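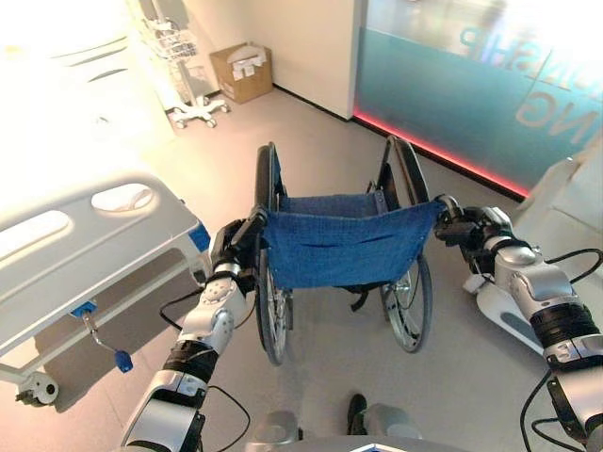

Ward room cell: grippers creeping down the wheelchair handles

Bravau Owners Board > Setup and Maintenance > Two-arm machines
Started Jun 4, 2018

crankcase_lou
We run a Bravau two-arm in the mock ward at Pakesbridge. Job is wheelchair handling: take both push handles, roll the chair up beside the bed, park it, let go. The taking and the letting go are fine. On the rolling part the right gripper slides down the handle a little at a time, so by the time we get to the bed the chair is being steered by one and a half hands. Left gripper never moves.
Finger pads were new in November. Grip force is the same on both sides, or at least the screen says so, and the screen has lied to me before. Any ideas before I start taking the wrist apart?

pads_and_shims
What are the handles made of? The stock Brunet pads hate soft rubber. They polish it, then they skate on it. Wipe pads and handles with alcohol and try again before you touch a single screw.

crankcase_lou
Wiped both. Bought me one good afternoon.

torquewrench8
It's your cable. When the loop on the outside of the right arm gets short it tugs the wrist as the arm reaches out, and the gripper rolls a hair each time. Give it slack at the wrist and clamp it farther back.

pads_and_shims
It is not always the cable, torquewrench. You said it was the cable when somebody's power supply caught fire.

torquewrench8
And what was the power supply connected to the machine with

sirnau_nights
Both of you are skipping the chair. A folding chair isn't square. Ours at Sirnau has one handle that sits lower than the other, and we taught both arms to the same height because it looked tidy. One gripper was fighting the chair the whole way across the room. Teach each hand to its own handle and write down which chair you taught it on. We have 2 chairs, same model, and they don't agree with each other either. 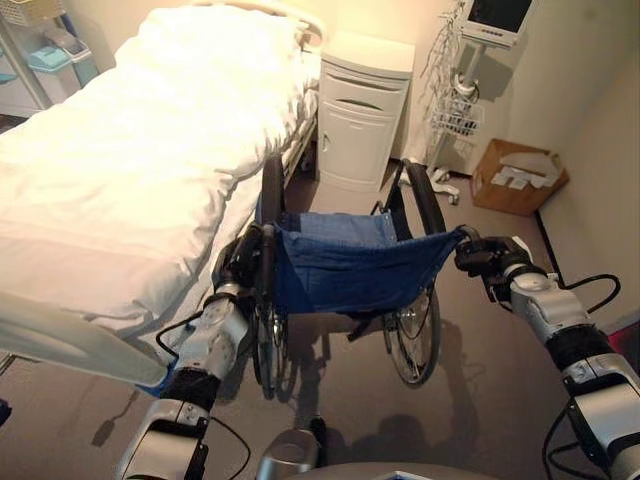
Pakesbridge Ward Robotics Team

crankcase_lou
OK, results. Both grippers on the handles, chair right up beside the bed, and that's where I did all the checking. Sirnau gets most of the prize. With the arms in free drive I let each gripper settle on its handle and read off the heights, and the right one wanted to be 11 mm lower than where I'd taught it. Retaught it, saved it under the chair's name.
Then I gave the cable on the right arm more slack anyway, mostly so torquewrench can sleep.

torquewrench8
So it was the cable.

sirnau_nights
Changing two things at once, very scientific. Put the cable back how it was and run it again.

crankcase_lou
No. It works. I have a bed to park next to.

pads_and_shims
Still check the pads. If it was sliding since November, the right set will have a shiny stripe. Swap left and right if you don't have spares. The manual says replace at 2,000 grips, but I'd go by the stripe.

crankcase_lou
There is a stripe — narrow one, inner edge, right side only. Swapped them. Will run it the rest of the week.
One more while I have you all. How close do people park to the rail? We leave a hand's width and the left gripper doesn't have much room to open next to the mattress.

sirnau_nights
More than that. We open the bed-side gripper first, back it straight out along the handle, then do the other one. If you open both together the chair rolls, unless you set the brakes, and ours never have the brakes set.

torquewrench8
Watch the cable when you back out.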